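Stop telling me to fold my jumpers

Jan 30, 2022

I moved house last June, from a big draughty rental in Garkcombe to a flat with exactly one cupboard, and ever since then people have been giving me advice about tidying. Roll your socks! File your T-shirts upright like library books! I've tried the lot, and my opinion (nobody asked, but it's my column) is that most home organising is just a hobby dressed up as a chore. 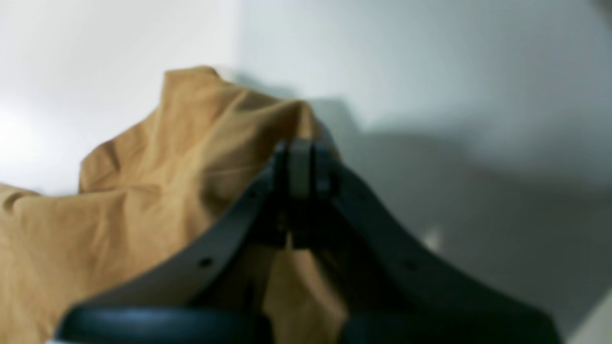

And hobbies are fine, I've got a few myself. What gets up my nose is the guilt that comes with it. I paid $692 for a wardrobe system from Bakalis, all little cubes and dividers, and for a fortnight I felt like a proper grown-up. Then winter hit, I needed the thick stuff in a hurry, and every cube became a nest. The deluxe version was $1485, by the way. For cubes! 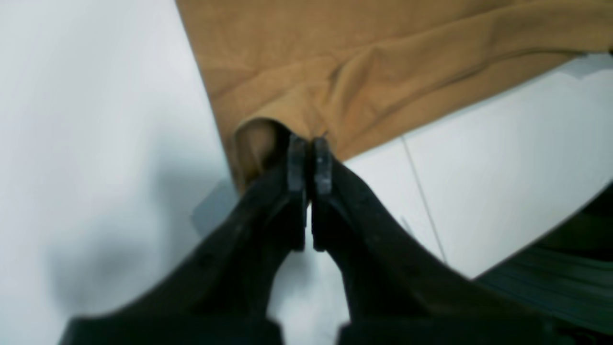

My mum had a chair. Everyone's mum had a chair, I reckon, and whatever wasn't dirty enough to wash went on it until it was. If you want the opposite of the chair, think of a white surface with two narrow tips nearly touching above it, every gap kept slim and precise. Lovely to look at, but where do you put your dressing gown? A home where you live needs a bit of slack in it, somewhere to dump things when you walk in tired with the shopping and the dog's going berserk.

So I've sold the cubes to a bloke in Vunard and I'm keeping 2 hooks, a basket and a chair of my own. My woollies can lie there half folded with the creases in. I'll put them on and the creases will drop out by lunchtime, or they won't, and I'll still be warm.

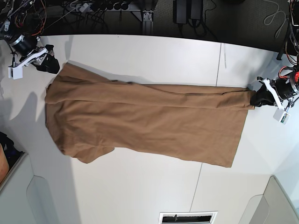 What I kept

One chair, ugly, very comfy. The basket, for scarves. A drawer I refuse to open when visitors are over.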